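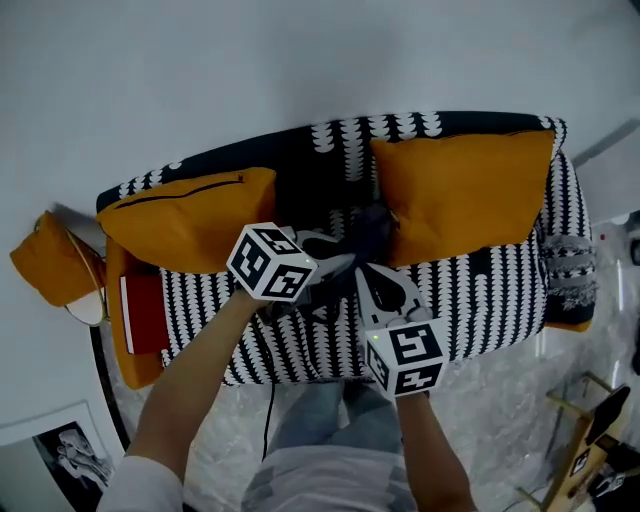 What changes for the room staff at Linby when part of the tidying is automated?

The order of the work changes first, and the job list second. Staff no longer start a room at the door and finish it at the window. They start with whatever the system cannot take on, and they check the rest at the end.

Progress report to the Harms fund, second period
Submitted by Wiebke Rieger, Sevberg Serviced Apartments
October 4, 2018

1. Scope of the period

The period began in June. Work was limited to the living rooms of the Linby building. Bathrooms and kitchens remain outside the project, as agreed in the grant letter. Within the living rooms we covered soft items only: picking up cloths, folding throws and blankets, and setting cushions back in place.

2. Demonstration work

Demonstrations are recorded by our own room staff with a pair of hand-held grippers. The person does the task at normal working height and the jaws do the holding. Six employees have been trained. Training takes two shifts, one with the grippers alone and one in a furnished room.

Dark cloth on dark patterned upholstery was added to the task list at the request of the software team at Provport. Sofas with a printed cover had given poor results in the first period - the edge of the cloth was often placed wrongly. Recording on these sofas is complete. Retraining is still under way, and no result is reported here.

3. Effects on staff

Recording hours are paid as regular hours and are entered on the roster as a separate duty. In the first period they were added to the end of a shift, which led to complaints about wrists and forearms. Sessions are now capped at 27 minutes, followed by other work. Hartmut Lenz keeps the roster and has asked that the cap be written into the house rules. I support this.

No position has been cut. Two employees have moved from evening to day shifts at their own request. Staff have raised one open point: who answers for a room that the system has tidied and a guest complains about. For now it is the shift lead.

4. Deviations from plan

The test in occupied rooms was postponed. The guest notice needs a legal review, and that review has not come back. The equipment budget is unchanged. Spending on wages is above plan due to the shorter sessions, and a revised table is attached as Annex B.

5. Next period

- Retraining on printed upholstery, with results by room type
- House rule on session length
- Written procedure for guest complaints
- Decision on the occupied-room test, once the notice is cleared

The third payment is requested on the original schedule.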